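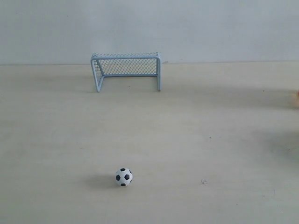 Printed Photographs Deserve a Place in the Family Budget

Position paper on household photography, 9/4/26

Most households now own more photographs than at any time in the past, and look at fewer of them. The pictures sit on telephones, on old laptops and in online accounts whose passwords have been forgotten. It is the view of the Plimlow Print Society that this is a poor way to keep a family record, and that a modest yearly sum set aside for printing would serve most people better than another increase in storage.

The case for storage is easily stated. It is cheap, it takes up no shelf space, and a picture can be sent to a relative in seconds. The Society does not dispute any of this. Its members use the same services as everyone else. The difficulty lies in what happens over time. Accounts lapse when a card expires. Formats change. A person who dies without leaving instructions may leave behind thousands of pictures that no relative is able to open.

In October the Society invited residents of Niredton to bring in the pictures they considered most important to them, in whatever form they had them. A total of 184 households took part. Of the 1,040 pictures presented, 554 were prints, and many of those were older than the people carrying them. Several visitors arrived with a telephone and spent a good part of their appointment scrolling. We draw no scientific conclusion from a single event in one town, but the staff who were present found the contrast hard to ignore.

A print asks its owner to choose. Someone who must pay for each sheet will not order nine nearly identical views of the same birthday cake. That act of choosing is where a collection of files begins to turn into an album, and it is work that software does badly. Automatic selections tend to favor sharp faces and bright skies. They have no means of knowing that the slightly blurred picture is the only one in which two brothers are standing next to each other.

It is sometimes objected that printing is wasteful. The objection deserves a fair hearing, particularly where large photo books are ordered in haste and put away after one viewing. The Society would discourage that kind of purchase. A small order of standard prints, made once a year and kept in a plain box with dates written on the backs, uses very little paper and will be handled for decades. Soft pencil is preferable to ink for the backs of fiber papers. Resin-coated papers generally need a pen made for the purpose.

A second objection concerns quality. Prints from the cheapest counters can be disappointing, with heavy contrast and skin tones that lean toward red. We would advise readers to order a test set of 15 pictures before committing to anything larger, and to include at least one portrait taken indoors and one picture with deep shadow. The Chow laboratory in Zulwood has offered test sets of this kind to members for several years, and we would like to see other laboratories do the same for the general public.

Schools and libraries also have a part to play. A library that will scan a newspaper clipping should be equally willing to advise a patron on how to label a print. The reading room at Niredton keeps a shelf of blank albums and archival sleeves at cost price, and the arrangement requires almost no staff time. We have asked the other branches in the county to consider it.

None of this calls for giving up digital files. Originals should be kept, in two places where possible, and checked from time to time. The Society asks only that each household print a small number of pictures every year, label them with names and places, and tell at least one other person where the box is kept.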